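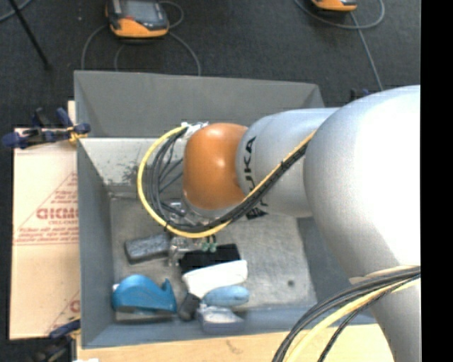

The Mevmont Drawer Project: Call for Households

Posted 04/09/2021

Do you have a junk drawer? Of course you do! It might be in the kitchen, under the phone books you keep meaning to throw out. It might be a shoebox, a cookie tin, or the top of the dresser. Somewhere in your home there is a place where the spare keys, dead batteries, takeout menus and lonely screws all end up together, and we would love to hear about it.

The Mevmont Drawer Project is looking for people in Bornville and the towns nearby to take part in a study of the small stuff we keep and why we keep it. You don't need any training, and you don't need an interesting drawer. Please don't tidy it first!

What the project is about

Museums are full of wedding dresses and good china. Almost nobody donates the rubber band ball. But a lot of daily life runs through these little heaps of stuff, and they change faster than you'd think. Ask someone who kept house in the 1970s what was in theirs and you'll hear about trading stamps, flash cubes and skate keys. Today it's charging cables for phones that left the house years ago (we have a lot of feelings about the cables).

We want to write down what is in ordinary drawers right now, and we want the stories that go with it. Why did you keep the key if you don't know what it opens? Who in the house knows where the tape is? Is there something in there that belonged to a grandparent and has never been moved, through three kitchens?

Last year we ran a small trial with 11 households. Between them they wrote down 2,187 things, which took all of us by surprise. One family found the missing piece to a puzzle they had already given away. Another had four tape measures and had bought every one of them because they couldn't find the last. Buttons were everywhere. So were birthday candles, most of them used once. We came away with more questions than we had going in, and that is why we are doing it again on a bigger scale.

Who can take part

We have room for 273 households this time. A household can be one person, a big family, roommates, or anything else that shares a front door. You can join if:

You live in Bornville, Givard or anywhere in the valley between them.
At least one person taking part is 18 or older.
You have a drawer, box, basket, jar or shelf where odds and ends collect.
You can give us a little time each week for 6 weeks, starting in September.

Renters, owners, people in dorms, people in RVs and people staying with relatives are all welcome. We would especially like to hear from people who moved in the past year, because moving does strange things to a junk drawer. We are also short on people who live alone and on people over 75. In the trial nearly everyone had kids at home, and it showed. So many googly eyes.

Children are very welcome to help. In the trial they were often the best at it, since they knew where everything had come from and were happy to say who put it there.

What you'll be doing

Week one is the big one. You take everything out, spread it on a table or a sheet, and list it. We'll mail you a paper form, or you can type your list if you'd like that better. Use your own words. If you call it a doohickey, write doohickey. If two people in the house call it two different things, write both, and tell us who won the argument.

Plan on an afternoon for this part. Some people finish in an hour and some get stuck reading old ticket stubs, which is completely fine.

Then put it all back, however you like.

In weeks two through five, you just keep a short log. Hang the log sheet near the drawer and jot down what goes in, what comes out, and what you went looking for and didn't find. That last column turned out to be our favorite one to read. Most people spend five or ten minutes a week on it. If a week goes by and nothing happened, write "nothing happened" and go enjoy your day.

In the last week you pick a few things from the drawer to tell us about. You can write it down, record it on your phone, or talk with one of us over the phone or on a porch. There is no set number and no set length. A couple of sentences about a bottle opener is great. So is a long, winding story about a bottle opener.

What you won't be doing

You won't be asked to throw anything away. This is not a decluttering program and we will not send you tips. (Our own drawers are a mess. We're in no position.)

You won't be asked about money, and we don't need to know what anything is worth. You also don't have to list anything you'd like to keep private. Put it to one side before you start and leave it off the form. Please leave off medicine labels, account numbers, passwords on sticky notes and anything else with personal details on it.

We won't come into your home unless you invite us, and most households never meet us in person at all.

What you get

Every household that finishes gets a $40 gift card for the grocery store or the hardware store, your pick. If you stop partway, we'll still send $10 for the first list, no hard feelings.

You'll also get a printed copy of the booklet we put together at the end, with your stories in it if you say yes to that. There will be a get-together in Givard once the booklet is out, with pie, and with a swap table for single items in need of a partner. Lids looking for jars, that kind of thing. Bring your mystery keys! We are going to have a board.

How we'll use what you send

Your lists get a code in place of your name before anyone outside the project team reads them. The lists and logs will be kept in the project's collection in Bornville, where students and local history people can use them. Stories only go into the booklet if you sign off on the final wording, and you can choose to have your first name on them, a made-up name, or no name. You can change your mind up until the booklet goes to the printer, and you can ask us to take your things out of the collection at any time.

Photos are optional. If you send them, please check that there are no faces, addresses or mail in them.

A few questions that came up last time

My drawer is really neat. Do you still want it? Yes! Neat drawers are rare and we would like to know how you do it. We'd also like to know where the other stuff went.

I have more than one. Which do I choose? Go with the one you open most often. If you have a garage drawer and a kitchen drawer and can't decide, choose the kitchen, so we have more of those to compare. You are free to list the second one as an extra, on a separate form.

Do I have to count every paper clip? No. "Handful of paper clips" is fine. The trial group was very thorough and nobody needs to go that far.

What if my partner and I both want to fill out the form? Please do, separately if you can. Two lists of the same drawer are wonderful to have.

Can we take part in a language other than English? Yes. We can take forms in Spanish and Finnish for sure, and if you need another language, write to us and we'll try to find a reader. Quite a few of the Finnish families out on Partanen Road have told us about a drawer just for string, and we'd like to get that properly on paper.

Can my office join? Not this round, sorry. We know. The stories about the office drawer are very good and we'd like to do those some other year.

How to sign up

Send us a note with your name, the town you live in, how many people are in the household, and one thing you're pretty sure is in the drawer. Don't go look! We like to check it against the list later.

You can sign up through the form on the project page, drop a note in the box at the Givard library front desk, or mail it to:

Mevmont Drawer Project
Partanen Hall
Bornville

We'll answer everyone, and we'll let you know by midsummer if you have a spot. If more people sign up than we have room for, we'll choose so that we get a good mix of towns, ages and kinds of homes. Anyone left over goes on a waiting list, and the list does move, as a few people always drop out when school starts.

Forms and log sheets go in the mail at the end of the summer. You'll need a pencil, and there's probably one in the drawer.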